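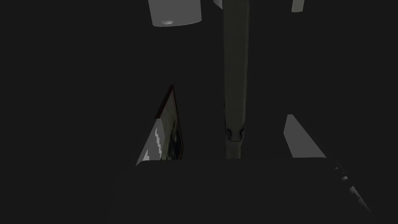
5.2 Aufzeichnung einer Vorführung per Fernsteuerung (Simulation)

1. Projekt in Bralto öffnen und die Ansicht der Greiferkamera wählen. Der Greiferkörper nimmt den unteren Teil des Bildes ein, der Hintergrund bleibt dunkel.

2. Handsteuergerät einschalten und die Verbindung bestätigen. Die Aufzeichnung beginnt nach 2 Sekunden.

3. Greifer langsam und ohne Richtungssprünge an das Werkstück führen. Je Aufgabe sind fünf Vorführungen aufzuzeichnen.

4. Aufzeichnung beenden und unter einer eindeutigen Nummer speichern.

Hinweis: Eine Vorführung darf höchstens 300 Sekunden dauern - längere Aufzeichnungen werden verworfen.

VORSICHT: Vor der Übertragung auf den realen Arm ist der Arbeitsraum zu räumen.

Drucken | Per E-Mail senden

Verwandte Themen
Handsteuergerät Velline koppeln
Vorführungen prüfen und löschen
Fehlermeldung 1073

© 2018 Triltel | Kontakt | Nach oben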